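**Subject:** Re: [inmont-woodwork] Oil or wax for birch and maple boards?
**From:** Gijs Mulder

Cuiping, list,

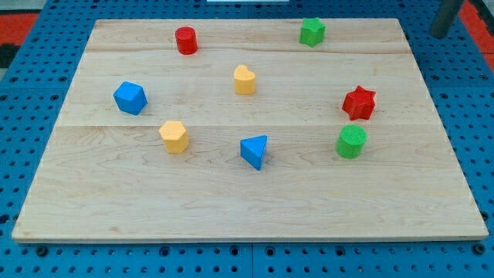
*Pale board with a seam across the middle, eight small shapes on top.*

I've been through both finishes over the years, so my answers are under yours.

> On an evening in April, Cuiping Zou wrote:
>
> I have 18 boards to finish for the Zisden school fair and can't decide between raw linseed oil and a hard wax. The last lot I oiled stayed tacky for ages and picked up dust. They will be used for bread and cheese, so nothing that smells. Is one coat enough? And does anyone still raise the grain first?

Tacky oil nearly always means too much oil. Put it on, leave it 30 minutes, then wipe off everything that will come off with a clean rag. When you think you have finished, wipe again. Raw linseed is slow even when it goes on thin, and in a cold shed it can take weeks. If the fair is close I would use the wax.

One coat isn't enough for bread boards. I do 3 thin ones with a day between them, and a light rub with a grey pad before the last.

Yes, I still raise the grain. Damp cloth, let it dry overnight, then sand with the finest paper you have. Skip it and the first wash will do it for you. Do the end grain twice — it drinks more than the face.

On glued-up boards, look along the joint before you put anything on. Dried glue doesn't take oil and leaves a pale smear that you only see once the rest has darkened. A cabinet scraper gets it off faster than sanding.

Lay the used rags out flat outdoors until they are stiff. Don't leave them in a heap, as linseed rags can catch fire by themselves.

I have some 182 ml of hard wax left in a tin from the Tanabe job and you are welcome to it. It won't do all of yours, but it should be enough to try on an offcut. I can leave it at the Clutemetti workshop, the side door is open until five.

Gijs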